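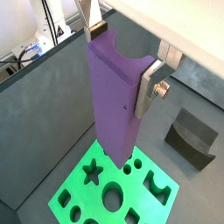
Roscoe Zamora
Founder and Managing Director, Grerno

FOR IMMEDIATE RELEASE

Grerno launches fixed-price gutter and roof drain visits for shops, offices and small industrial units

I've been up ladders for most of my working life, and if you'd told me when I started that I'd one day be writing a press release about gutters, I'd have laughed at you. But I'm properly excited about this one, so bear with me!

From June, Grerno is offering a fixed-price gutter and roof drain service to business premises, and we're calling it Oltavari. It's two visits a year, one in late spring and one once the leaves are down, and each visit costs £75 for a single-storey unit. Taller buildings and anything with a long valley gutter will be quoted separately, and you'll get that quote in writing before we unload the van.

Until now we've mostly been the people you ring when it's already gone wrong. There's a brown stain spreading over the ceiling tiles in reception, or water's coming down the shopfront every time it rains and customers are hopping over a puddle to get in the door. We come out, we pull half a hedge out of the downpipe (and a tennis ball, nearly always a tennis ball), and everyone's happy until the following winter, when the phone goes again. It keeps us in work, but it's a daft way to look after a building.

So last year I went through our job sheets with a pot of tea and a highlighter. We'd done 412 emergency call-outs to business premises, and 164 of them were to places we'd already been to for the same blockage. I read that number out in the yard and there was a bit of a silence. Oltavari came out of the conversation that followed.

On each visit we clear the gutters and outlets, flush the downpipes, check the brackets and joints, and take photos of anything that looks tired. The photos go to you by email the same evening with a short note -- in plain words, I promise -- saying what wants doing soon and what can wait. If a joint needs resealing while we're up there and it's a five-minute job, we'll do it for nothing. Bigger repairs are up to you, and you're welcome to take our photos to another firm for a price.

We tried it out first at the Plurkanska trading estate, which has a row of low units with a big line of sycamores behind them. Lovely trees, dreadful neighbours. The managing agents there, Nguyen-Tran, let us work early, from 6.30 in the morning, so the loading bays were clear again before the deliveries started. That suited everybody so well that early starts are now on offer to all Oltavari customers at no extra charge.

We've got room for roughly 600 buildings in the first year. I'd love to say yes to everyone, but I'd sooner keep the rounds small enough that the same crew comes back to your roof each time and remembers where the awkward hatch is.

Bookings are open now. Give the Grerno office a ring between 8am and 5pm and ask for the Oltavari list. Have your postcode handy, and tell us about any skylights, solar panels or nesting gulls. Especially the gulls, please!

Editors who'd like to come and watch a crew at work are welcome. Bring sensible boots and we'll lend you a hard hat.

ENDS

Media enquiries: Roscoe Zamora, Grerno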